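FOR IMMEDIATE RELEASE
2025-05-16

Wallono opens bin-picking service desk in Pinamport, publishes its setup and cable care routine

PINAMPORT. Wallono, the robot cell service shop, today opened a walk-in and call-out desk for bin-picking cells. Same day, same address as the parts counter. Also out today: the full setup and upkeep routine the shop uses on its own test cell, free to anyone who runs an arm over a bin. No sign-up.

The routine is called Rultine. It covers one cell, start to finish. Arm, gripper, bin, cables. It was written by the people who do the work and it reads like it.

"We get the same calls," said Hidayah Purba, service lead at Wallono. "Arm stopped, no idea why. Then we get there and it's a connector backed out, or the bin has walked over and the picks are all off to one side. Small stuff. So we wrote down the small stuff."

What is in it

Rultine runs to 7 checks. A trained operator does most of them between shifts. The two that need the arm powered down and locked out are marked as such, and those are for service staff only. No exceptions, including us.

Bin first. The test cell bin is clamped to the table and gets a hand push on each wall before anything moves. If it shifts, stop, reclamp, redo the bin position in the program. Don't nudge it back by eye. Customers do this all the time and then wonder why the fingers touch the wall. Scuffs on the bin floor are fine, fresh deep gouges are not, write down where they are and look at the finger height.

Clamps second. Handles clear of the arm's path, pads flat. A clamp that has to be forced is the wrong clamp for that edge.

Then cables, the long one. On an arm with outside cabling the bundle at the wrist takes the abuse. It has to have enough slack to let the joint turn all the way through the program and not so much that it hangs into the bin or catches a wall. Wallono's method is to jog the arm to the farthest pose on each side at slow speed, stop, look at the loop from both sides, then set the ties. Ties snug, never crushing. Look at jackets for shine, that is rubbing. Look at connectors for a gap. Mark the good position of the bundle with a paint pen so the next person can see if it has crept.

"Everybody ties it in the home pose," Purba said. "Looks great in home pose. Then the wrist rolls over and it pulls tight like a guitar string. You tie for the worst pose."

Gripper after that. Finger screws, finger faces, wires at the gripper body. Wipe the faces with a dry cloth. Close on a test block, hold, open. Do it 3 times. If the block tips differently every time, check the fingers for play before you touch the software.

Teach units go last. Pendants get parked off the table, away from the bin, with their cables lying where no one steps and the arm can't snag them. Screens checked, stop button tested on every unit that is in use, result written in the log.

The test blocks

Rultine uses plain long blocks in two colors, red and green, dropped in the bin any which way. No fancy parts. Blocks lying flat in the open are easy. Blocks touching at the ends, or leaning toward each other, are where a badly set finger shows up, and a block near the wall tells you right away if the bin has moved. Run the bin, refill, run again. Log every miss with the reason if you know it, and "don't know" if you don't. Wallono techs are told that "don't know" is a perfectly good entry.

The Pinamport test cell in block check, green block at the fingers and the cable loop standing out around the orange joint:
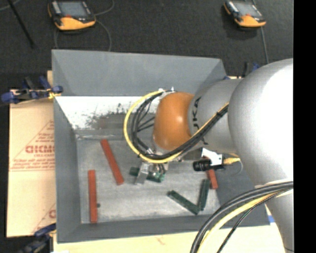
Repair work at the desk

Along with the published routine, the new desk takes repair jobs on cells already in service. First on the list are wrist cable bundles, gripper fingers, gripper wiring and sensor mounts. Bring the gripper in or have a tech come out. Full arm teardown is not done at the desk and goes to the main shop.

Customers should have ready: the last backup, the log for the past 2 weeks if there is one, and a photo of the wrist taken before anybody started moving cables around. That last one saves a lot of time. Please leave the bin where it is, even if it looks wrong. Especialy if it looks wrong.

Cells are returned to service only after a full pass through the routine, with the customer's operator standing there and doing the operator checks themself. Purba says this is the part of the visit that matters most to her. "I can tighten a screw. I'd like to not drive back out next month to tighten the same one."

First customer

Yen, the parts packing firm, has been using draft versions of the routine on its own line and goes over to the finished version in May. Yen staff asked for bigger type, a blank space after each check for notes, and a separate page for cables that can be taped up at the cell. All three are in.

Where to get it

Paper copies of Rultine at the Wallono parts counter in Pinamport, or ask for the file by phone, extension 3104. Service bookings go through the same extension. Please say if the cell is stopped or still running when you call, stopped cells go first.

Press visits to the test cell by arrangment. Closed shoes, no loose sleeves, stay behind the line when the arm is live.

Press contact: Hidayah Purba, Wallono, Pinamport, ext. 3104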